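인쇄하기 | 이메일로 보내기

양팔 작업대에서 써 본 Wutus 그리퍼와 Soomro 그리퍼, 그리고 손목 카메라
2019년 11월 18일 | 글: 작업대 일지 편집부

그리퍼 리뷰를 써 달라는 메일을 꽤 오래 받았는데 이제야 올립니다. 같은 팔 두 대에 Wutus의 평행 그리퍼와 Soomro의 적응형 그리퍼를 번갈아 달아 가며 23일 동안 썼고, 카메라는 Rikenia의 소형 모듈로 통일했습니다. 컨트롤러는 Skevcombe 보드 하나로 양팔을 다 돌렸고요. 결론부터 말하면 둘 다 재미있습니다! 다만 재미있는 지점이 꽤 다릅니다.

먼저 Wutus. 상자를 열자마자 달 수 있다는 점이 제일 좋았습니다. 나사 4개 조이고 케이블 꽂으면 바로 인식하고, 영점도 한 번 잡으면 거의 안 틀어집니다. 손가락이 곧게 닫히니까 펜이나 드라이버 비트처럼 가늘고 긴 물건을 집을 때 어디를 잡을지 머릿속에 금방 그려져요. 여닫기를 2,000번 반복시킨 뒤에도 유격이 손으로 느껴질 정도는 아니었습니다. 아쉬운 건 손가락 끝 패드인데, 표면이 매끈한 편이라 금속 공구를 비스듬히 들면 슬슬 돌아갑니다. 저는 결국 얇은 고무를 덧댔습니다(이러고 나니 진짜 다른 물건이 되더군요).

Soomro는 처음 이틀은 솔직히 정이 안 갔습니다. 손가락이 물건 모양을 따라 감기는 방식이라 닫히는 끝점이 매번 조금씩 다르고, 그래서 예전에 짜 둔 동작을 그대로 옮기면 엉뚱한 데를 스칩니다. 그런데 힘 설정을 낮추고 접근 각도를 눕혀 주니 갑자기 잘됩니다. 줄자처럼 둥글고 두툼한 물건은 이쪽이 훨씬 편하고, 살짝 빗나가게 들어가도 알아서 감싸 쥐는 걸 보면 괜히 박수를 치게 돼요. 무게는 브래킷까지 622g으로 쟀습니다. 팔을 길게 뻗은 자세에서는 이 무게가 제법 티가 나니 가반하중이 빠듯한 팔을 쓰는 분은 미리 계산해 보세요.

Rikenia 카메라는 손목 뒤에 붙이는 방식입니다. 초점이 가까운 데까지 맞아서 손가락 끝이 또렷하게 보이고, 화면 지연도 조작에 방해될 만큼은 아니었습니다. 문제는 역시 케이블. 손목을 끝까지 돌리면 당기기 때문에 여유분을 둥글게 남기고 팔뚝 쪽은 타이로 묶는 게 좋습니다. 너무 바짝 묶으면 커넥터가 먼저 괴로워합니다.

Skevcombe 보드는 조용히 제 할 일을 하는 타입이에요. 설정 화면이 투박하고 메뉴 이름도 불친절하지만, 양팔을 동시에 움직여도 한쪽이 밀리는 느낌이 없습니다. 비상 정지 뒤에 자세를 다시 잡는 과정이 짧은 것도 마음에 듭니다.

시험 물건은 일부러 성격이 다른 것들로 골랐습니다. 색색의 마커 여섯 자루, 콤비네이션 렌치, 손목끈 달린 줄자, 그리고 작고 반투명한 플라스틱 조각들. 제일 까다로운 건 단연 플라스틱 조각입니다. 작아서 손가락이 상판에 거의 닿을 때까지 내려가야 하고, 투명한 쪽은 손목 카메라로 윤곽을 잡기도 어렵습니다. 마커도 코랄색과 노란색처럼 두 자루가 딱 붙어 있으면 하나만 집기가 생각보다 어려워요. 렌치에 줄자가 기대어 있는 배치에서는 무엇부터 들지도 정해야 하고, 끈이 손가락에 걸리는지도 봐야 합니다. 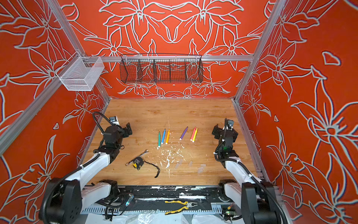 어느 쪽을 살까

가늘고 곧은 물건을 정해진 자리에서 집는 일이 많으면 Wutus입니다. 첫 그리퍼로도 이쪽을 권하고 싶어요. 물건 모양이 제각각이고 위치도 매번 바뀌는 작업이라면 Soomro가 손에 익을수록 빛을 봅니다. 저는 지금 왼팔에 Wutus, 오른팔에 Soomro를 다는 짝짝이 구성을 궁리하는 중인데, 양쪽 힘 설정을 따로 저장하는 법을 아직 못 찾았습니다. 1월에 Skevcombe 펌웨어를 올려 보고 되면 이어서 쓰겠습니다.

문의: 사이트 하단 문의 양식 | © 2019 작업대 일지. 무단 전재 금지 | 맨 위로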